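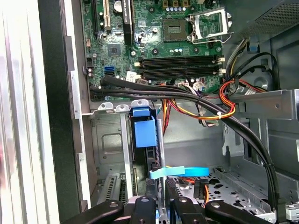 Kollwood Teardown Set

Wrist camera recordings of a two-finger gripper working inside old desktop PCs, made with the Prakeck bench kit. Maintained by Gijs Visser. Current release: June.

What you get

754 episodes, split into 665 for training and the rest held out. Every episode has wrist video, joint positions, gripper opening and a one-line task text. There are 7 task families:

pull a memory module
seat a memory module
open or close the CPU socket lever
unplug a SATA cable
release a drive by its latch
move a cable bundle aside
pick up a dropped screw

The latch task is my favorite by a mile. Drive cages differ so much from one case maker to the next, and the policy has to find the handle before it can do anything useful with it. The cable episodes come a close second. Cables bend, snag and hide whatever you were just looking at, and I think they are the best reason to train on real machines and skip the tidy foam mock-ups.

About the kit

I bought the Prakeck kit with my own money and have used it for everything in this set. It ships as a small arm, the gripper, the wrist camera and a controller box. Setup took me an afternoon, most of it spent on the mounting plate (the bolts supplied were too short for my bench top, so check yours first).

The good stuff: the fingers are slim enough to get down between a drive cage and the case wall, the camera keeps both fingertips in view, and the logger writes one clean folder per episode. I can't say enough about that logger! After years of lining up timestamps by hand it felt like a holiday.

The less good stuff: the focus is fixed, so boards at the bottom of a deep case go a little soft. Bare metal glares under a desk lamp. The stock finger pads wore smooth after 80 episodes and I switched to the Brernomum pads, which grip better but are slightly thicker. The metadata field "pads" tells you which ones were fitted.

Getting started

Unpack the archive, then run check_episodes.py from the top folder. It prints any episode with missing frames. load_one.py plays a single episode with the joint values next to it, and it's the quickest way to get a feel for the data.

Known problems

Left and right fingers are swapped in the metadata of a few early episodes. The fix is in fix_fingers.py and is safe to run twice.
Failed attempts are kept and marked success = 0. Please don't filter them out before you've watched a few, they're full of good recovery moves.
Task text is English only.

License and thanks

Free for research and teaching. Ask me before using it in something you sell. The Şimşekoğlu repair shop let me have a whole shelf of retired towers, and the set would be half as varied without them. Bug reports and odd cases welcome, the older the PC the better.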